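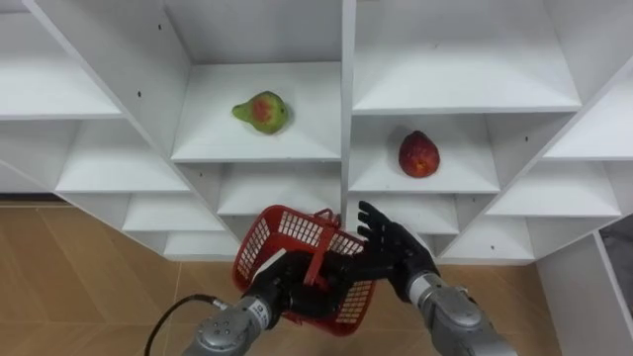 The open day at Tivis started at ten and I got there early, mostly because I had misread the directions and left too much time for the drive. It took 59 minutes from my house. Parking is behind the building and the entrance is on the street side, so you walk all the way back around. They had taped a paper arrow to the door.

I went because my brother-in-law sent me the sign-up link back in August and I kept putting it off. I used to service packaging machines, so I've spent a lot of time near equipment that moves by itself, but it was always behind a guard and it always did one thing. I wanted to see a robot with legs and hands do an ordinary chore in a room that looked like somebody could live in it.

They split us into small groups. Mine had four people in it. We got badges and a short safety talk, which came down to staying behind the line on the floor and not stepping over any cable even if it looked slack. Then we waited in the hall for a while. The group before us was running over.

The demonstration was called Ko on the handout. I thought that was the robot's name, but it's the name of the task set. The one we saw was fruit collection. There is a white cubby shelf with fruit on it, and the robot has to get the fruit into a red basket that it carries in its other hand. That's the whole job. The woman running our group said they chose it because it sounds simple and makes the robot do several things at once: stay on its feet, hold the basket, look for the fruit, and reach into a box with sides on it.

The sides are what matter. Picking something up off an open table is one problem. Getting a hand into a cubby, with a wall on the left and a wall on the right and a shelf overhead, is a different one. I had the same trouble years ago with a carton loader. The gripper was fine in the open and hit the flap every time once you asked it to go in between things. We ended up making the flap shorter, and you can't do that with somebody's bookcase.

It is slow. I'll say that for anyone planning to go. The robot stops, adjusts, moves the hand a little, and stops again. The longest wait came while it was working out how to stand. If it's too close the elbow has nowhere to go, and if it's too far it has to lean. I found that part interesting. One of the men in my group did not and went to get coffee. 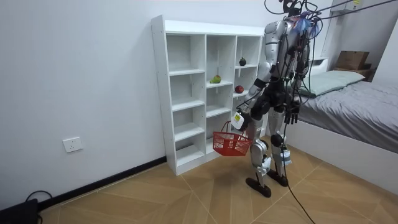
Evander Moncrieff wanted to know why it had to carry the basket at all, when it could set the basket on the floor and have both hands free. He said that's what he would do at home. The answer was that they do run it that way on some days, and that it finishes more often, but then the robot has to bend down with every piece of fruit. They also want to know what a weight on one arm does to its balance, even a small one. He said fair enough, but he'd still put it down.

I think he had a point. A lot of the questions that day were like that, and I give the staff credit for answering them straight. Somebody asked about the cables overhead, whether the robot was being held up by them. They said no, it stands on its own, and the line is there to catch it if it goes over. Then they told us it does go over. They had logged 681 attempts on the shelf task before the open day, and when I asked how many had ended with a fall they said they'd have to look that up, but more than they'd like.

The first attempt we watched ended early. The hand went up to the pear, touched it, and rolled it toward the back of the cubby where the fingers couldn't get around it. They stopped there and one of the staff went over and reset everything, which took longer than the attempt had. The second one went better. The fingers closed in two stages, and I'm told that's on purpose, so that it can tell whether it has something before it squeezes.

Between attempts they talked about the shelf. They can move the boards around using the holes in the side panels, and they change the layout so the robot doesn't just learn one shelf. The fruit moves too. I asked whether it had trouble with particular colors and they said less than you'd expect, and that shape gave them more grief. Round things roll. Pears roll in a curve, and that's worse.
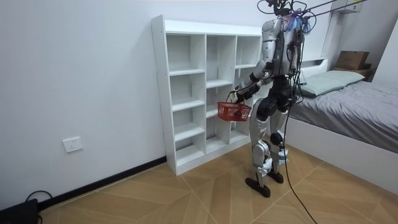

They also run it with nothing on the shelf at all, to practice walking up and holding the basket steady at the right height. I hadn't thought about that, but it makes sense. We did the same with cartons – run it dry first, then put product in. The carrying arm has to stay out of the way of the shelf edge while the rest of the body shifts its weight, and you don't need a pear to find out that it's going to bump.

I asked about the hands, since that was the piece of equipment I knew least about. The wear is mostly in the fingertips and in the wiring at the wrist. They swap a hand out and keep going, then repair the old one at a bench. I would have liked to see the bench, but it wasn't on the tour.

After that we had nearly 30 minutes in the front room with sandwiches and a table of handouts. Pludero had a sheet there on their software for labeling the recordings, and there was another from Uteck about training courses. I took both and have read one. The Uteck course is evenings, and it wants more math than I have.

If you go, wear shoes you can stand in, because there aren't any chairs by the line. Ask for a later group. The staff said things usually run better after lunch, once they've found whatever was loose in the morning. I've put my name down for the next one and asked if they'd show the version with the basket on the floor.

Last updated: 2023-02-11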